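Grasp closure detection on thin cloth, hand-held gripper data

pillai_s
Jun 9, 2018
I'm labeling hand-held gripper clips for our folding policy and my closed/not closed detector keeps falling over on shirts.

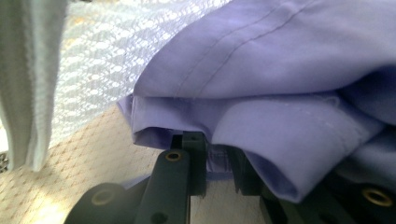 The detector watches the gap between the two fingers and calls it a grasp when the gap stops shrinking. Fine on towels. On thin stuff the fingers get so close that it looks the same as closing on nothing, and when a fold hangs down over one side I lose half the gripper anyway. I went through 121 clips by hand and 17 were wrong, nearly all of them thin cloth. Anybody have a trick for this?

lobo_fan
Are you thresholding on absolute width? Don't. Take the derivative, smooth it, and look for the knee. We do that in Lobo and it mostly behaves.

pillai_s
Already on the derivative, sorry, should have said. The knee is there with or without cloth!

torque_wrench
Then vision is the wrong sensor for it. Stick a force pad on one finger and be done.

gridsearch40
Disagree with torque_wrench. She has clips already recorded, a pad doesn't help with those. I'd crop tight on the gap and train a tiny classifier – cloth between the fingers or no cloth. Some 40 hand-labeled clips got me a usable first pass back in May.

torque_wrench
And when a fold covers the gap?

gridsearch40
Third class, "can't tell", and you carry the last good label forward. Not pretty but it works for me.

lobo_fan
Carrying labels forward will bite you on slips. The cloth slides out under the fold and your log still says held. I'd drop those frames from training.

pillai_s
Ok, trying the crop plus the third class tonight, and I'll drop the covered frames like lobo_fan says. Does anyone have the crop script for the Plosora format, or do I write my own?

gridsearch40
Sent you mine. Change the path on the second line or it'll write over your originals.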